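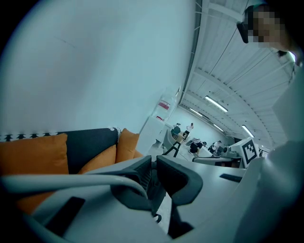

The Tapley Lounge: Orange Cushions, Tall Ceilings and One Very Good Sofa

Welcome to the gallery for our lounge corner at the old Tapley building! We have been promising this page since February, and it has taken us this long mostly because every time we set out to finish it we ended up sitting down instead.

A little background for anyone new. Tapley went up in 1906 as a seed store on the Drindstead side of the canal, and it has been a dance hall, a carpet showroom and (for one strange winter) a roller rink. What we wanted was somewhere to sit in the middle of all that height, a spot with real furniture and real color where you could spend an hour with a book or a friend and forget how big the place is. We think we got it, and we love it.

The sofa and its cushions

The sofa is dark charcoal, and it's the piece everything else got built around. We went back and forth over lighter fabrics for ages. Dark won, and we are so glad, because against those pale walls it holds its own beautifully.

Then there's the orange! We wanted one strong color and no more, and orange was the only one all of us would fight for. The cushions never stay where we put them. Some people like them square and upright against the end, some like one tipped across the back so you can slouch into it, and both are correct.

Do look at the trim along the top edge of the sofa, too. It's black and white, with pale dots and dark pointed shapes, and there's a little run of white beading at the corner of the backrest. It's such a small thing, and it gets more compliments than the rest of the room put together. Visitors run a finger along it while they talk. If you're thinking of doing something like it at home, our advice is to go bolder than feels sensible — a timid trim disappears from six feet away.

The ceiling

White, ribbed and wonderfully high. There was talk early on of hanging a lower ceiling over the lounge to make it cozier, and the drawings for it are still in a drawer. We're very happy they stayed there. Lying back on the cushions and looking up at that long curved roof beam is one of the best free pleasures in Drindstead.

The lights hang down from up there, bright and simple. We had a whole mood board of fancy pendants and lampshades, and then we sat under the plain fittings for an evening and liked them. They make the orange glow, especially late in the afternoon when it's getting dim outside and somebody has put the kettle on.

The big pale wall

A blue-white so soft that it changes all day long. We mixed and remixed before settling on it (one early attempt looked like toothpaste), and in the end the shade is called Koltwood, after the street where we found the paint shop. There's a faint thin scratch in it already. We've decided we like that.

We get asked a lot whether we'll hang anything on it. Maybe! A long textile could look terrific, and there's a weaver over in Imus whose work we keep going back to. For now it's lovely to have one large calm surface for your eyes to rest on, with the dark beam drawing a line where wall meets ceiling.

The white cabinet

Just to the right of the sofa. White furniture next to charcoal is an easy win, and the cabinet gives that end of the lounge a bit of lift so the dark color doesn't run on forever. It took two trips and a borrowed van to get it from Imus, and a third trip for the screws.

Still on the list

A rug, for one — we've looked at what feels like 1000 of them and can't agree. A low table that you can put your feet on without feeling guilty. More cushions, obviously, and there is a lively argument going about whether a second color should be allowed in. (Mustard has its supporters.)

Come and sit

The lounge is open to everyone whenever the Tapley building is, and Wednesday is the quietest day if you'd like the sofa to yourself. Use the canal side door, bring a drink if you want one, and rearrange the cushions however you please. If you try something similar in your own place, we'd be thrilled to see it, so leave a note in the guest book by the door and tell us what color you picked.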